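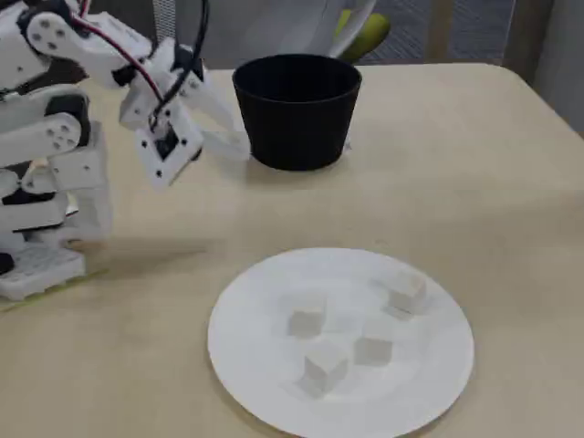
Undholm tabletop arm at a plate-and-cup station, four cubes on the plate.

Undholm Tabletop Arm — Station Kit
Supplied by Clunach. Sold singly or as a pair.
Page updated July 14, 2022

Small printed arm for pick and place practice, light sorting, and trying out a job before you spend proper money on it. Hobby-type servos in the joints, white printed brackets, two-finger gripper. Runs off a bench supply. Not a production machine, please don't buy it as one.

In the box: arm, gripper, servo cables, base mount, bag of screws, driver board. One set of spare fingers.
Not in the box: table, power supply, computer, cups, plates, cubes. People ask about the cubes a lot. Any small light block will do.

Lead time is 7 working days for a single arm, longer for pairs. Collection from the Holtetham unit by arrangement, ring first as the front door is often locked.

What to budget for

The arm is the cheap bit. Most orders that come back to us with questions have the arm price right and everything else missing. Put down a line for each of these before you send the form upstairs:

Power supply, one per arm. Don't share.
Spare servos. Wrist and gripper go first. We sell them in packs of three.
Cable, tape, ties. Sounds daft, still costs money.
A table that doesn't wobble.
Somebody's time for setup. Allow two days for a first station, more if noone has done it before.
Cameras, if you want them. Mounts are seperate.

Our Quinlan service plan covers servo swaps and a yearly going-over. Optional. Worth it from two stations upwards, probably not for one.
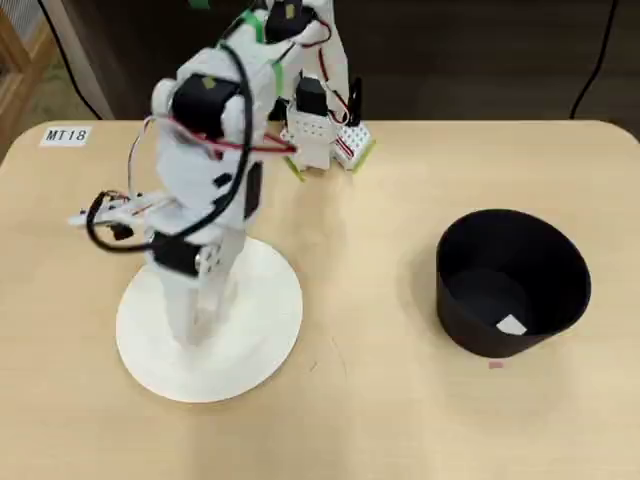 How much table do I need for one arm?
Measure from the mount to the furthest thing you want picked up, then add room behind for the cables and the driver board. Keep the target inside a comfortable reach — servos run hot when the arm is stretched right out for long spells. If in doubt buy the deeper table.

Fixing it down

Clamp, screws or tape. Screws are best, if you're allowed to drill. Tape is fine for a trial as long as you check it every morning. Bright tape is easier to check than clear. If several stations look alike, put a printed label on each table and use the same code on the order form and in your spares book. Saves a lot of emails.

Leave slack in the cables. A loop that looks too big with the arm folded is often about right with it reaching forward. Tie to the links and not across the joints.

One arm or two
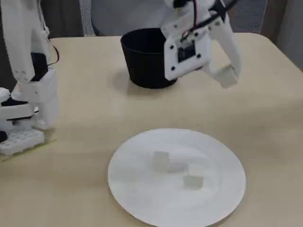

Pairs cost less than two singles but you'll want the second supply and a second driver board, so do the sum on the whole lot. A pair also eats table. Zlata Koval, who does our quotes, asks every pair customer for a sketch of the layout, and she'll send it back if the arms can't clear each other. One arm standing near the left edge with the other coming in over the cup, as here, leaves a good open stretch between cup and plate, and that's the sort of gap to draw in. Pale cubes on a pale plate are hard for a cheap camera, by the way. If you're costing cameras, either go up a grade or pick blocks in a colour. Coloured blocks are cheaper.

Start with one if you're unsure. The second can be added later, same mount, same board.

Trial tasks and consumables

Keep the first task boring. Plate to cup, one block at a time, same start each go. Write down what you use up in the first month and multiply from there.

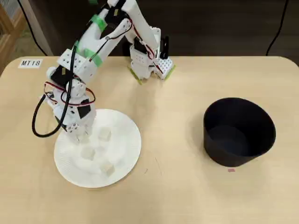 Paper plates are cheap enough to bin when they bend, so put a pack on the order. Same with fingers: the tips wear, and printed spares are the cheapest part on the list. A customer who bought in March went through nearly 54 before they slowed the closing speed down. Slow it down first. The setting is on page 3 of the setup sheet.

Returns
Unused, boxed, within the month. Opened arms can come back for a check but we charge for the bench time. Servos non-returnable once fitted, sorry.

To order
Send us: single or pair, table size, how you're fixing it, mains plug type, Quinlan plan y/n. Sketch if it's a pair. Quotes go out by email. Phone for stock on spares, the web count is usually a bit behind.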